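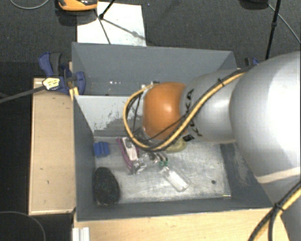
4.2 What the bin-picking guideline leaves out

The Pakzad guideline, which most groups in this area now cite, asks a lab to report its object list, its robot and its success rate. We followed it to the letter in the first round and came away unconvinced. Two labs can meet every clause and still be running different tests.

Take the bin. The guideline gives inside dimensions and stops there. Ours has a divider across it and a scuffed floor with cloudy smears (Figure 3), and a new bin of the same size would also comply. Clear packaging is listed as one item class, though a crumpled sheet and a stiff transparent item pose different problems for both the camera and the fingers. Clamping the bin is "recommended." We clamp ours. The Zurdale report doesn't say either way, and a bin that can slide changes what a failed grasp does to the next one.

Cable routing gets no mention at all. In Figure 3 the yellow cable makes a wide loop beside the orange joint and hides much of the gripper from this viewpoint. Whether such a loop affects results we can't say from our data, but a rule that ignores it can't say either.

Figure 3. Work cell at Cindiddale: KUKA arm over the divided bin, with mixed items on the floor.

Of our 400 attempts, 70 were scored differently by Khosravi and Fallahi, both working from the same text. Most of those came down to what counts as a completed lift. Until that clause is rewritten, we see little point in comparing success rates between sites, and we make no such comparison in Section 5.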